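Kandent Compact Umbrella
Section 4: Closing, rolling and putting away

Opening the umbrella takes one second and no instructions. Closing it neatly is the reason this booklet has 2000 words in it.

4.1 Before you start
1. Let the canopy dry fully, open, in a room you don't need to walk through.
2. Clear a flat surface. A table is fine. Your knee is not a table.
3. Lay the umbrella down with the wrist loop free, so you don't roll it into the canopy and spend the evening looking for it.
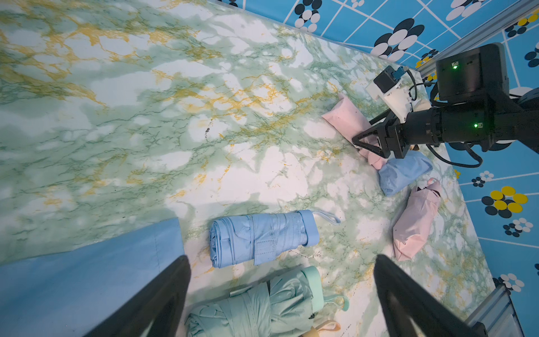

4. Push the shaft in until it clicks. If it springs back, push again, with more conviction.

CAUTION: Keep your face away from the tip while pushing. The spring is stronger than it looks and has no manners.

4.2 Rolling the canopy
1. Shake the folds loose and pull each panel out flat between the ribs.
2. Lay all the panels over in the same direction. Either direction will do – just pick one.
3. Turn the handle with one hand and smooth the cloth with the other.

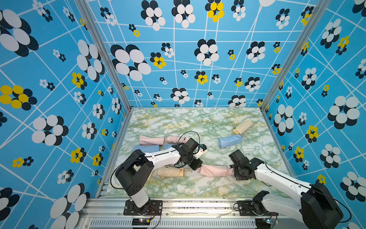

Photo: Aleksandra Wasilewska

4. Wrap the strap around the roll and fasten it. Snug is enough. Strangling the canopy leaves creases that will outlive the warranty.

NOTE: A roll that looks like a badly wrapped sandwich has skipped step 1. Undo it and go back.

4.3 Storing more than one
1. Close and strap each umbrella before you put it with the others.
2. Spread them out and check every strap.

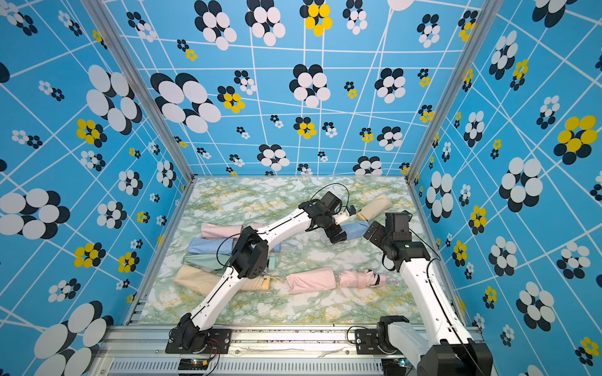 Source: Thodoris Fragkou / Hudon

3. Sort by color, or by who shouts loudest when theirs goes missing.
4. Set them in rows, then move them to the drawer a row at a time.
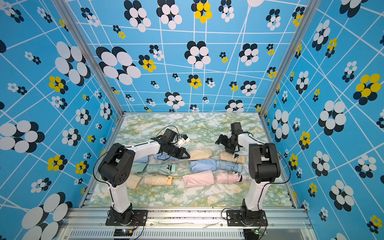 Fig. 4-4. Folded umbrellas in rows, ready for sorting.

NOTE: Replacement straps are part no. 1171. Wrist loops are part no. 1180. Lost umbrellas have no part number.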